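Clisden Makers Help Board > Robots and grippers > Faults

Gripper stops with an overload error when it pushes into soft cloth

Posted by Mio Hamada

Hello all! I've been having a brilliant time teaching our arm to handle bedding and cushions, and most of it goes far better than I dared hope. One fault keeps coming back, though, and I'd love some help.

When the gripper goes in against something thick and squashy, the finger carries on pressing until the controller throws error 37 (wrist overload) and the whole arm locks up. On thin stuff like tea towels it's perfect. It happens in the last 20 mm of the approach. I've read the Morikawa handbook page on overloads twice and it only talks about hitting hard things, like tables.

The wrist camera view at the point where the metal end meets the grey fabric: 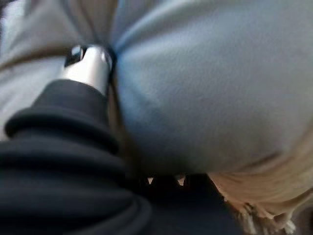
Clisden Robot Builders' Newsletter, Issue 37, page 2

(We ran the same picture in the newsletter to ask for ideas, and got lots of kind messages but no cure.)

The depth reading gets very jumpy once the cloth fills most of the view. I'm using the Plorby control software with the standard settings, apart from a slower approach speed. Slowing down made the error arrive later but didn't get rid of it. Has anyone else had this? I'd like to fix it properly before our open evening in January!

Posted by Ferdinand Kofler

Turn the overload limit up. Mine's been at maximum for ages and I never see error 37 now.

Posted by Yuzuki Yoshida

Please don't do that one, Mio! The limit is what stops the arm when a hand is in the way. Ferdinand, I'd put yours back down too, especially if you have visitors near it.

I love this sort of fault, because I had the same one on a duvet and it taught me loads about how the approach works. Plorby decides when to stop pushing from the depth reading. Close up against plain fluffy cloth there's no pattern for it to get hold of, so the reading wanders and the software thinks there is still a gap. The arm keeps going and the cloth gives way a bit at a time, so you don't get the sharp knock that a table would give you. The force creeps up until the wrist has had enough.

What worked for me:

Open the approach settings and change "stop on" from depth to contact force. Set the force low, far below the overload limit, and try it on a folded towel first. Keep your slower speed, it helps a lot with soft things.

Then look at the bellows. If the black rubber sleeve is bunched up or stiff it can push back on the wrist and spoil the force reading. With the power off, squeeze it down by hand and see that it springs back evenly all the way round. Mine had a fold stuck under the clamp ring – two minutes to free it, and my readings settled down beautifully.

Last, zero the force sensor with the gripper hanging in free air. I forgot this the first time and spent a whole evening blaming the duvet.

If it still locks up, use the release button and back the arm out slowly along the way it came in. Don't twist it, or you'll drag the cloth with it.

Posted by Mio Hamada

Yuzuki, thank you, this is wonderful! I've switched to contact force and zeroed the sensor, and it has done a full evening of cushions without one lock-up. I haven't had the sleeve off yet. Does the clamp ring need a special key, or will an ordinary hex one do?

Posted by Yuzuki Yoshida

Hooray! An ordinary hex key was fine on mine. Do it up gently, the thread is quite soft.

Page viewed 3,137 times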